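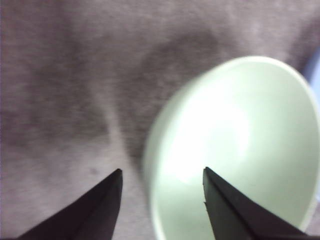
How to set a simple everyday place with a plate and a bowl

I love a set table, even when dinner is leftover soup. Last March I decided our weeknight meals deserved better than a stack of dishes dumped next to the stove, and I've been setting proper places ever since! It takes almost no time, it works with things you already own, and kids can do most of it.

What you need

One shallow plate per person
One bowl per person, small enough to sit on the plate with some rim left over
Silverware and a glass
A damp cloth and a dry one

That's the whole list. My friend Jaqueline Villalobos has a beautiful matching set for 20 that she brings out for parties, and I drool over it every time, but for an ordinary night I like mixing colors much more. Pale green on light blue is my favorite pair right now. Cream on brown is lovely too, and plain white goes with anything.

Step 1: Wipe the table

Use the damp cloth first, then the dry one. Go all the way out to the edges, where crumbs love to hide. If your table has old marks that won't budge, let them be – a good plate pulls the eye away from them.

Step 2: Check your dishes

Run a finger around each rim and feel for chips. Look inside the bowls too, especially if they've been sitting on an open shelf (mine get dusty in days). Shiny dishes show every fingerprint, so I give them a quick rub and then pick them up by the outside.

Step 3: Put down the plate

Start with plates only, all the way around the table. Set each one a thumb's width in from the edge and straight in front of the chair. Take a step back and look before you add anything else. It's so much easier to slide a plate over now than when there's a bowl full of chowder on top!

Step 4: Add the bowl

Lower the bowl onto the plate gently and let go only when it's sitting flat. You can center it, which looks neat and a bit formal, or push it to one side so that a curve of the plate shows. I like the second way for soup nights because you get a handy spot for bread or a spoon.

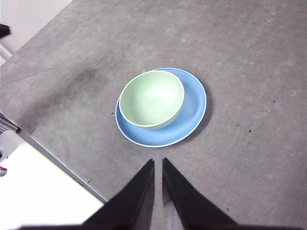
A green bowl set off-center on a blue plate.

If the bowl rocks, try turning it a little. Some plates rise slightly toward the rim, and a bowl that's too wide will perch on that slope and never settle. Swap it for a smaller one. I measured our cupboard's worth with a ruler one rainy afternoon and ended up with 6 pairs that fit together really well, and those now live on the lowest shelf.

Step 5: Nudge it into place

Once the bowl is down, small moves are best. Take it by the rim and shift it a tiny bit at a time, with your other hand resting on the plate so the two don't travel together.
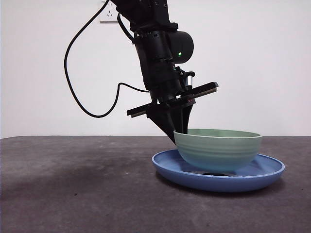
Go around the table and do the same at every seat. If you've chosen the off-center look, push all the bowls in the same direction. It makes even a wild mix of dishes look like a set – try it and you'll see!

Step 6: Silverware and glasses

Fork on the left, knife and spoon on the right, glass above the knife. For soup only, I skip the knife and fork and lay the spoon on the right side of the plate.

A few extras

Serving something very hot? Fill the bowls at the stove and carry them over on their plates, two hands each.

For breakfast, the same setup is great with yogurt in the bowl and toast on the plate.

To clear, leave each bowl on its plate and carry them as a pair, then separate them at the sink. Stack plates with plates and bowls with bowls.

Posted 19/12/2020 by Azucena Xolalpa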